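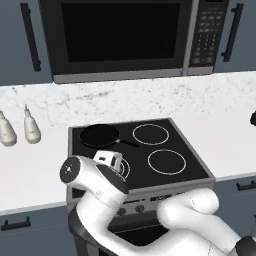

Nabil Tarawneh wrote to ask why the over-the-range unit in a small kitchen should have its own circuit when the old one ran for years off the same breaker as the counter outlets. He had read my earlier post on panel labeling and wanted the arithmetic.

The arithmetic is short. A typical over-the-range microwave draws 12 to 15 amps at full power. A toaster draws 7 to 10. On a 20 amp breaker the sum is over the rating as soon as both are on, and a thermal-magnetic breaker will carry a modest overload for several minutes before it opens. People take those minutes as proof that the circuit is fine. The wire in the wall is heating the whole time, and so is every splice between the panel and the load.

My own panel was mapped in August. The house has a Claltov load center, which I had never worked with, and the directory inside the door listed "kitchen" four times with no further detail. I used a plug-in tone tracer, a clamp meter and a notebook. Each breaker got a page. Each page got the wire gauge, the breaker rating, every device on the run in order from the panel, and the resting current with everything plugged in but nothing switched on.

Resting current was the useful column. One circuit that was supposed to feed only the hallway showed a steady draw with every lamp off. It went to a doorbell transformer in the attic and then on to a junction box above the kitchen ceiling, buried under insulation. The box had no cover. The splices were made with wire nuts one size too small for the conductors in them. I remade all of them, put a blank cover on the box and wrote its location on the inside of the panel door.

Voltage drop came next. With no load, the line measured 121 volts at the far kitchen outlet. With a 1,200 watt heater running, it measured 116. That works out to 4.1 percent at 10 amps, which is higher than I like on a run of 11 yards of 12 gauge. The wire by itself accounts for a little over one volt. The remainder had to be in a connection, either on this run or upstream of it. It was in a receptacle that had been wired through the push-in holes on the back. I moved the conductors to the side screws, tightened them with a torque screwdriver and measured again: 119.5 under the same load.

I have since done the same test on every receptacle in the house. It takes an evening per floor.
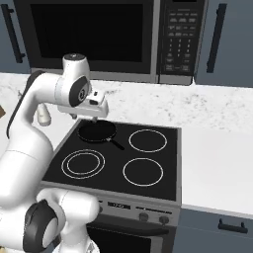
Raluca Marinescu asked whether a range needs any of this, being on 240 volts and a breaker of its own. It does, for a different reason. A range circuit has few connections, but each one carries a lot of current. A loose lug at the terminal block of a range can run hot for a long time with no symptom at the cooktop. I turn off the breaker, confirm dead with a meter on both legs, and check the lugs against the torque figure on the label. Mine took a quarter turn on one leg and nothing on the other.

She also asked about the neutral. Older ranges on a three-wire cord have the neutral bonded to the chassis. When a four-wire cord is fitted, the bonding strap has to come off. If it stays on, neutral current has a second path through the grounding conductor. Check with a continuity test from neutral to chassis, cord unplugged. There should be none.

The Gunn clamp meter I used for most of this reads low under one amp, so for resting current I pass the conductor through the jaw ten times and divide. The notebook is full. The next one starts with the garage subpanel, where two of the breakers are a different make from the enclosure and will have to be replaced before I measure anything.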